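Washing habits and water use in shared student houses
Project report, second year, Household and Environment course
Students: Citlali Chávez, Crescencio Robles

1. Why we chose this topic

In our first year we both lived in the Dradska residence, where eight students share one washing machine. We noticed that the machine was running almost every evening, but many times it was only half full. We wanted to know how much water is used in this way, and if the students would change their habits when they see the numbers.

2. How we collected the data

We worked in two residences, Dradska and Vundar. In September we put a paper sheet on the wall next to each machine. Every person who started a wash had to write the programme, the temperature and how full the drum was (a quarter, half, three quarters or full). We did not ask for names. At the end we had 433 washes written on the sheets. Some lines were not complete, for example the temperature was missing, and we kept them only for the questions where they could be used.

We also gave a short questionnaire, and 45 students answered it. The questions were about how often they wash, what they wash together and how they decide that a piece of clothing is dirty.
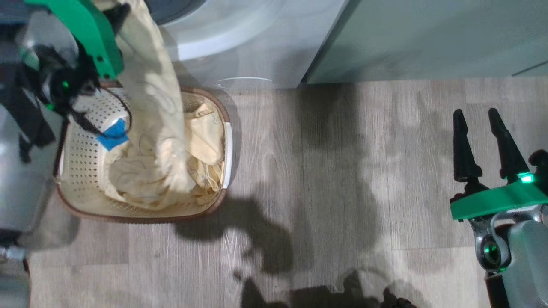
The answers about bed linen and towels were different from the answers about clothes. Most students wash clothes when they have nothing left to wear, but they wash sheets on a fixed plan, often the one they learned at home. Several persons wrote that they never mix sheets with clothes, because the small things go inside the sheet and come out still with soap. This is one cause of the half-full washes, and we had not thought of it before we read the answers.

3. Results

In Vundar the washes were fuller than in Dradska. We think the reason is the price. In Vundar the students pay for each wash with a token, and in Dradska it is included in the rent. The short programme was the most popular in both places, also for loads which were clearly too big for it according to the manual.

The temperature was a surprise for us. Many students choose 60 degrees for everything, and in the questionnaire they explained that a lower temperature "does not really clean".

4. Problems

The sheet in Dradska was lost one time and we had to hang a new one, so there are two days without data. Also, "half full" does not mean the same for every person. If we repeated the project we would weigh the laundry with a simple hanging scale.

5. What we would like to do next

We want to put a small poster near the machines with three drawings of the drum, and then collect the sheets again in the same month next year. Our tutor also proposed to compare with a residence where the machines are newer.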